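3. Cable layout around the drive cage

The units in this part of the study were retired office desktops. We wanted to know how much of the work of taking out a drive is spent on the cables near it. The side panel was off each case before timing started, and the cables were left as they had been routed. Participants could move a cable aside but could not cut a tie.

3.1 Power and data connections at the drive

The drive is served by two leads. The power lead ends in a black multi-pin connector, and the data lead is a blue SATA cable. They reach the drive close together, so a hand on one tends to touch the other. 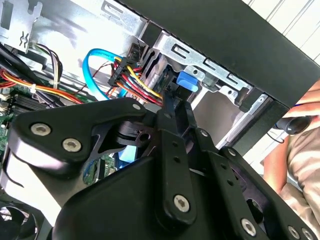 Figure 4. Power connector and blue SATA cable beside the metal drive cage.

We coded a contact each time a participant touched a cable other than the one being unplugged. Of 69 contacts coded, 20 were with the power wires next to the drive connector. Participants who unplugged the data cable first made fewer contacts on the power side.

3.2 Position of the case

All cases were worked on lying down. The Dell tower has its memory slots between the processor and the drive area, and black cables cross the space between the board and the drives. Blue plastic parts mark the places to take hold of at the drives.

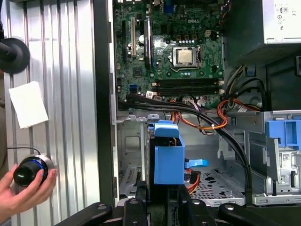 Section text and coding: Hanyu Cao

Participants found the blue parts quickly, including those who had never opened a computer. The ties on the red, orange and yellow wires were small and white, and several people took hold of the wires near a tie to shift the whole group at once. We coded this as one contact.

3.3 Loops and slack

Slack in the data cable was handled in different ways. A high loop can be lifted over the cage edge with one finger, but it also comes between the hand and the power connector.

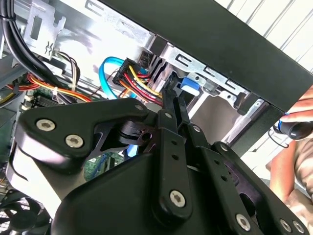
Preltine Repair and Reuse Group, Plernetthorpe

Three participants pressed the loop flat before reaching for the connector. The other five worked around it and took longer. We did not ask them to explain the choice. The session notes from September record one lead that had to be plugged in again before the trial could go on.

3.4 Drive and caddy

The last step was to free the hard drive, which sits upright in a bright blue caddy with its tab above the cage rail. Timing stopped when the caddy was clear of the rail.

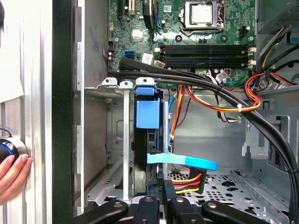
4. Limits of the sample

The cases came from a single office and shared similar cable routing. Towers with the drives set elsewhere may give different counts.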